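The Little Oven Pages
Gallery 4: Ganville kitchen, November

Welcome back, and do put the kettle on, because I have never managed to write a short one of these. When we moved to the flat in Ganville we left behind a big built-in Baumgart cooker that I had loved for years, and I was quite certain I would never bake anything again. Then the small oven came into our lives, and I have been boring my friends with it ever since. It is cream, it is compact, and it has two round knobs on the right, one above the other, which is just about as much technology as I can cope with before breakfast.
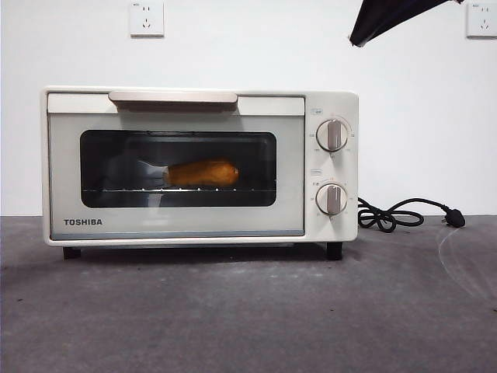
The little oven, and something orange on the rack.
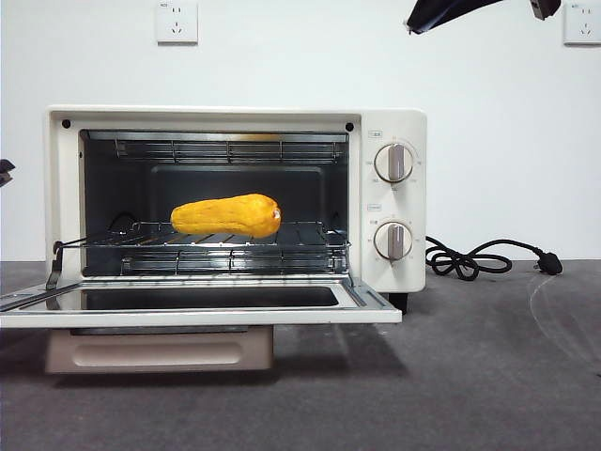

I should say something about what I cook, as people do write in and ask. Mostly it is vegetables, one or two at a time, whatever looked nice at the Hakbridge market. I was brought up to think that you only lit the oven if you were going to fill it (my mother would squeeze in a tray of apples next to the roast so as not to waste the heat), and it took me a good while to get over the guilt of warming a whole oven for one person's supper. With a small one the guilt simply goes away. I come in, I turn the knob, I hang up my coat, and by the time I have read the post it is ready for me.

Sweet potatoes go in whole, in their skins, pricked with a fork. Squash I usually halve, although the very small ones can be done whole if you are patient and don't mind scooping the seeds out afterwards while saying ouch. Put a piece of foil on a tray underneath anything sticky! I learned that one with a batch of honeyed parsnips and I was still scraping at Christmas.

A word about racks. Mine stays on the middle level nearly all the time. I used to fuss and move it up and down according to the recipe, but recipes are written for big ovens, and in a small one the top is never very far away. If something is browning too quickly I lay a bit of foil loosely over it and carry on.

Cleaning is a matter of a damp cloth and doing it often. Let everything go properly cold first, then wipe the glass, then the door, then shake the crumbs out over the sink. For stubborn spots I make a paste of bicarbonate of soda and leave it on while I do something more interesting. Amra Đorđević wrote to recommend half a lemon for the glass, and I have tried it, and the kitchen smelled lovely for the rest of the afternoon, so thank you, Amra.

There are 106 recipes in the index now, and the ones suitable for a small oven have a star next to them. Next month I hope to show you the Zorell baking dishes I found in a charity shop, 2 of them, both with their lids, and the almond cake which fits the smaller one as if it had been made for it. I also still owe you the cheese scones, I haven't forgotten, it's only that we keep eating them.

Back to all galleries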